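A winter of twining, and one very long cord

January 1, 2022

I made 33 feet of cord in December and I want to tell everyone! It's thin, a bit lumpy in the first stretch, and it's made entirely from the dead daylily leaves I used to throw on the compost heap.

My friend Kirsten Caron got me started. She brought round a bag of dried leaves and a library book, we put the kettle on, and by the second pot I'd stopped swearing and had something that looked like string. Kirsten's was much neater (she has the patience of a heron).

The twist itself

Take a small bunch, dampen it, and find a spot a bit off the middle so the two ends don't run out together. Twist until it kinks. Now you've got two legs. Roll the far one away from you, bring it over the near one towards you, swap your grip and do it again. That's the lot — two moves, over and over, and the cord locks itself. The first time I let go and it stayed put I shouted loud enough to wake the dog.

Adding new leaves was the part I dreaded. Slip the new piece in while there's still a good few inches of the old one left, keep twisting, and snip the whiskers afterwards. If both legs get thin at the same moment you'll have a weak spot, and mine has seven of them.

Sorting and keeping

Leaves go in one place, offcuts in another, finished cord well away from both. Mesh baskets are lovely for this, with air getting in on every side, and I like having different colours so I can tell at a glance which is which.

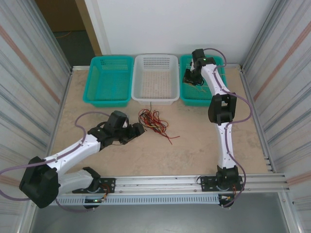
What else I've tried

Bramble was strong but my thumbs are still cross with me. Iris is nearly as nice as daylily and a touch silkier. Nettle I'm saving for the summer, when Clifford Penner has promised me the run of the bottom of his field, and I've already bought better gloves. Raffia feels like cheating, but it's a cheerful way to practise in the evening with the radio on.

Next up is a little coiled mat for the teapot. I've got the centre started and it's wonky and I love it. If you've twined with anything odd (leek tops? sweetcorn husks?) please leave me a comment, I want to try them all!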